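Home Projects Reports Partners Contact

Ferkar Reading Tutor: progress report to the Corent program, second period

In this period we worked mainly on the question we were least sure about in the proposal: can the dialogue program tell when a learner has not understood, if the learner does not say so? In February we finished collecting written conversations from the adult classes in Plerside. We now have 628 conversations. The plan was 600, so this target is reached.

Two teachers marked each conversation by hand. They agreed on most of the easy cases, but they often disagreed on short answers such as "ok" or "yes, I see". We discussed 122 of these cases together and wrote a new guide for marking. It is longer than we wished — nine pages — but the teachers say that it is clearer.

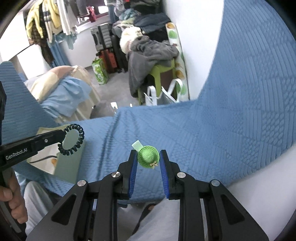 The first model was trained on the older guide and it is too confident. It accepts polite answers as understanding. We are training it again with the new marks, and the results will come in the next report. Until then we ask you not to share the early scores outside the program.

The work on the Masri module is late by five weeks. The reason is the license for the texts, which is now signed. We do not ask for more money, but we would like to move 1000 dollars from travel to computing.

Next steps: finish the second training, test with two new classes, and write the user consent form in simpler language.

Recent reports
First period: starting the Ferkar classes
Notes on the marking guide
Masri module: work plan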